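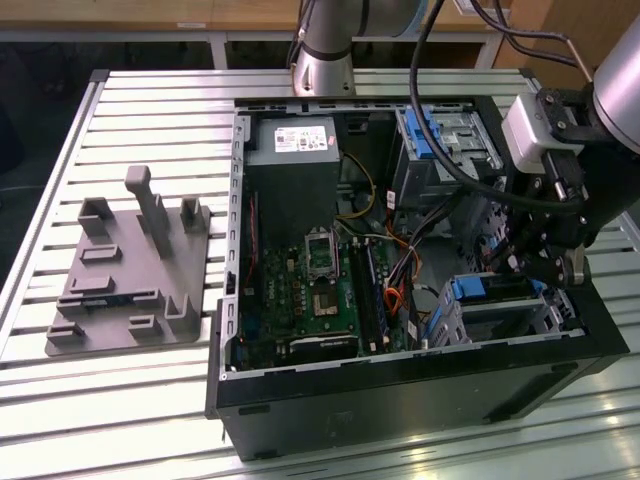

Old tower on its side, no CPU: worth rebuilding or strip it for bits?

Forums > Hardware > Secondhand and Salvage > Desktops

New posts Search Members Rules Log in

Last updated: August, 9:40 pm

**ferret_on_dialup**
Picked this up through an Okum listing as "complete, just needs a tidy". The CPU socket is empty, so I'd like to know what their idea of complete is. Board's there, RAM's there, power supply's there. Case has some scuffs on the plastic, don't care about that.

Seller reckons it will be a great little machine again for under $200 all up. I have my doubts. Has anyone here brought one of these office towers back and been glad they did, or is it a slow way of spending more than a working one costs?

**Morgan**
Depends what you paid. If it was free or near enough, have a go. These older office boxes are easy to work in and a matching used CPU can be had for $45 if you're patient. Bit of paste, a cooler, a drive, done in an arvo.

**tincan_vk**
"Done in an arvo" is how I ended up with three dead boards in the shed.

Missing CPU is a bad sign to me. Somebody took it out for a reason. Either it was the only part worth anything, or they were chasing a fault and gave up halfway. Has the socket been sitting uncovered? Get a torch and look across it from a low angle for bent pins, if it's the kind with pins in the board. One flattened and you're into tweezers and swearing.

**Morgan**
Or it came from a workplace that pulled the CPUs in a batch to sell. Happens all the time. Doesn't mean the board's crook.

**tincan_vk**
Could be. You don't know that and neither do I.

**ferret_on_dialup**
Paid $45 for it, funnily enough, so that would be the same again for a CPU before I've seen so much as a fan turn. Haven't had a proper look at the socket yet. Retention frame is on there at least.

What about the RAM? I'd assumed that at least was a win.

**Mererid Gittins**
RAM of that sort sells for very little now unless the sticks are big ones. Pull one and read the label before you get excited. Push the latches back at the ends, don't lever the stick up from the middle.

I'd put the power supply at the top of the suspect list. Some office brands wired them to suit themselves. Before you buy anything, check whether the main plug is a standard 24-pin or one of the maker's own, and check the CPU power plug as well. If they're oddball and the supply dies you'll be hunting for that exact model or an adaptor lead, and I wouldn't trust half the adaptor leads I've been sold.

**quollbyte**
Agree on the supply. An old one with unknown hours on it isn't a freebie, it's a maybe. The rating sticker tells you what it put out when it was new.

I'd add the drive cage to the list. Everyone raves about the tool-less ones and they are good, right until the plastic tab goes brittle. The coloured tabs are the bit you're meant to press or pull, and people who don't know that put a screwdriver behind the bracket and bend it.

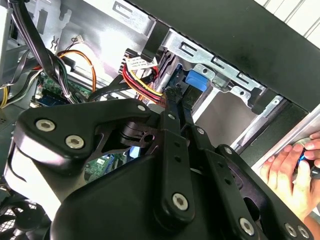 Get the power leads out of the way of the cage first, too. The red and yellow ones love to loop across right where you need the bracket to swing or slide, and if you force it you can nick the insulation or drag a connector half off without noticing. Then you get a drive that shows up some mornings and others not. If a connector has a little label on it, leave the label on. You'll want the part number one day.

**tincan_vk**
So that's an unknown board, an unknown supply, no CPU, no word on a cooler, and a cage that might snap. And we're still telling the bloke it's a good project?

**Morgan**
Nobody said good value. I said have a go. I did mine for $137 with a used SSD and it's run the telly in the lounge ever since.

**tincan_vk**
Does the $137 include the box?

**Morgan**
No, the box was from work.

**tincan_vk**
Right.

**Mererid Gittins**
You can both be right, for what it's worth. The secondhand place in Vurkstead had whole working office machines for $200 last time I was in, tested, with a drive. That's the number to beat. I'd also skip the fancy Zestance paste someone is bound to recommend, any fresh tube will do on a chip like that.

**ferret_on_dialup**
Righto. My sums: another $45 for a CPU, whatever a cooler costs, a drive, and a prayer for the power supply. I can't see that finishing far enough under $200 to bother, and I'd have no comeback if the board's dead.

Will check the socket and the plugs tonight before I decide. If the pins are bent it gets stripped. If they're fine I might borrow a CPU to test with before spending anything.

**quollbyte**
Borrowing one is the go. Look up the BIOS support list for the board first, the early revisions can be fussy about which chips they'll start with.

**tincan_vk**
Don't borrow mine.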